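Drernow Battery Discharge Records

Overview

Drernow is a set of discharge records for small sealed lead acid batteries of the type fitted in alarm panels, exit signs and door openers. It was prepared by the Jadik repair workshop to help technicians judge whether a used battery can still serve in a lighter duty. The set holds 1,229 discharge runs, each stored as a separate text file.

Contents

Each file lists elapsed time in seconds, terminal voltage and load current. The first line gives the battery number, its rated voltage and the load used. Two loads were applied, 500 mA and 800 mA. Batteries rated at 6 volts make up the larger share of the set; the remainder are 12-volt units.

An index file, runs.csv, links every run to its battery number. Runs that were stopped early carry the letter S in the last column and should be left out of any capacity estimate. 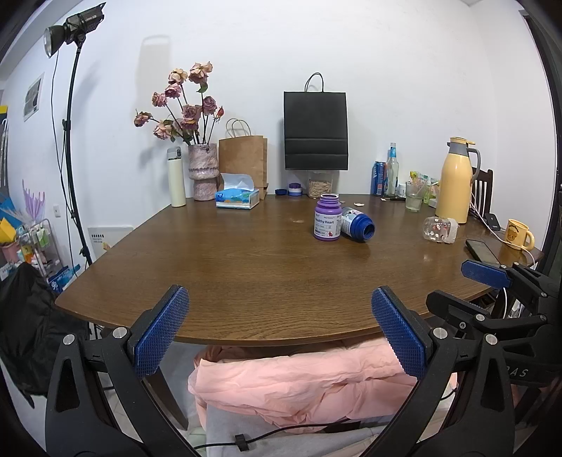 Method

Batteries were charged at constant voltage and left to rest overnight before each run. Discharge ended at 1.75 volts per cell. Readings were taken with a Testa logger, with the sense leads clipped directly to the terminals – voltage drop in the load wiring is therefore excluded.

Room temperature was noted at the start of each run only. Users who need a temperature correction should treat these values with caution.

Known Issues

Files recorded before March have a clock that runs slightly fast. The script fix_time.py corrects the time column and writes a new copy; the original file is not changed. Several batteries lost their labels in storage and were given new numbers, so the same unit may appear twice in the index.

Use and Credit

The records may be copied and adapted for any purpose, provided that Drernow is credited. They are not suitable for setting the service interval of safety equipment.

Measurements were made by Fiorella Mancuso. The index and scripts are maintained by Gianni Cattaneo, to whom corrections should be sent – please include the battery number and the file name.

Last revised September 15, 2018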